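Liste Vistudine Übersicht Beiträge Neueste Themen Autoren Archiv Suche Anmelden

Betreff: Re: Teekannen am Arm, was bleibt für uns?
Datum: 10/12/2023

Hallo zusammen,

ich antworte auf die Nachricht aus Godano, die ich zuerst noch einmal zitiere:

> Bei uns wird erzählt, dass ab März die Arme von Gonance das
> Greifen und Umstellen der Kannen übernehmen. Wer bei Pelkonen
> arbeitet, hat das schon. Meine Frage ist einfach: Was macht ihr
> jetzt den ganzen Tag? Und wer hat entschieden, welche Aufgaben
> weggehen?

Ich arbeite seit fünf Jahren bei Pelkonen in der Prüfung und bitte um Entschuldigung, wenn mein Deutsch nicht überall richtig ist. Früher haben wir jede Kanne am Henkel genommen, gedreht, den Deckel kontrolliert und weitergestellt. In einer Schicht waren das 900 Stück, und am Abend hat man das im Handgelenk gespürt. Heute steht an meinem Platz die Kanne auf dem weißen Tisch und der Arm arbeitet von der anderen Seite.
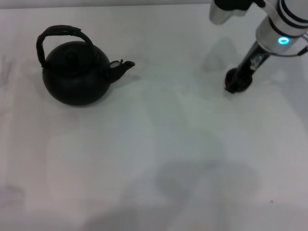

Schwierig sind für den Arm die schwarzen Modelle mit dem hohen Bügel. Der Henkel ist nicht bei jeder Kanne genau gleich, und die dunkle Oberfläche macht der Erkennung Probleme. Diese Fälle kommen zu uns zurück. In der ersten Woche waren es 193, ich habe sie selbst in die Liste eingetragen. Meine Arbeit ist also nicht verschwunden, sie ist eine andere geworden: ich entscheide, ob ein Fehler an der Kanne liegt oder am Greifpunkt, und ich gebe den neuen Punkt ein.

Das ist interessanter als vorher, aber auch einsamer. Am alten Band haben wir miteinander gesprochen. Jetzt sitzt jeder vor seinem Bildschirm – und die Pause ist für alle zu einer anderen Zeit. Die Einschulung war 30 Stunden, davon leider wenig am Gerät selbst. Was die Kamera am Greifer zeigt, mussten wir uns fast allein beibringen. Oft ist es nur graue Fläche, und man muss lernen, ob ein dunkler Punkt darin wichtig ist.

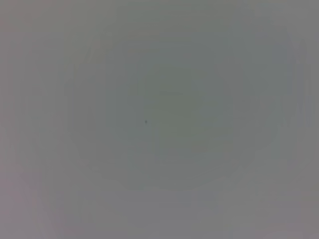

Aus Godano kam gestern noch eine kurze Ergänzung, die ich mit Erlaubnis weitergebe: Man habe dort keine Angst vor dem Arm, man wolle aber vor März schriftlich haben, dass die Lohngruppe gleich bleibt und dass die Prüfer bei den Greifpunkten mitreden dürfen.

Bei uns steht das mit der Lohngruppe im Protokoll, das Mitreden leider nicht. Ich würde an eurer Stelle beides verlangen, bevor die Geräte aufgestellt werden. Den Text aus unserem Protokoll kann ich gern schicken.

Mit freundlichen Grüßen
aus der Prüfung, Pelkonen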